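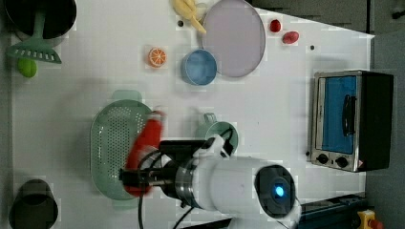

A pale green colander and a light green mug among toy kitchen items on a white tabletop.

Home News Business Recalls Archive Contact

Nuddale tightens migration limits for plastic kitchenware

Importers of plastic kitchenware sold in Nuddale will have to file migration test results for each color of a product, and no longer for each product line, under a rule that takes effect in December. The change applies to bowls, strainers, cups and utensils intended for contact with food. Play sets are covered if the packaging states that the pieces may be used with real food.

Under the current rule an importer may test one color and apply the result to the rest of the line. The trading standards office reviewed 371 product files this spring and found that 17 relied on a test of uncolored material only. Pigments and their carriers can change how much of a substance passes from the plastic into food, mainly with oily or acidic contents, and a result for clear resin does not cover them.

The test method stays the same. Samples are held in a food simulant at a set temperature, and the liquid is then analyzed for total residue and for listed substances. Articles meant for repeated use are tested three times, with fresh simulant each time, and the third result is the one normally compared with the limit.

Norbert Šťastný, who heads product testing at the office, said most files would need only a short supplement. "If the pigment supplier and the loading have not changed, the earlier report can be cited for that color," he said. "A new shade needs a new report."

Two importers, Trostano and Gonow, asked for a longer transition during the comment period. Trostano said its laboratory bookings were full for almost 14 weeks. The office did not move the start date but will accept proof of a booked test in place of a report until the end of the following quarter.

Sönmez, a distributor of catering supplies, supported the rule and asked that reports be listed by batch number. That request was not adopted — the office said batch records remain the importer's responsibility and must be produced on demand.

Stock already on shelves when the rule takes effect may be sold through. Filing forms are available at the office counter until 4 p.m.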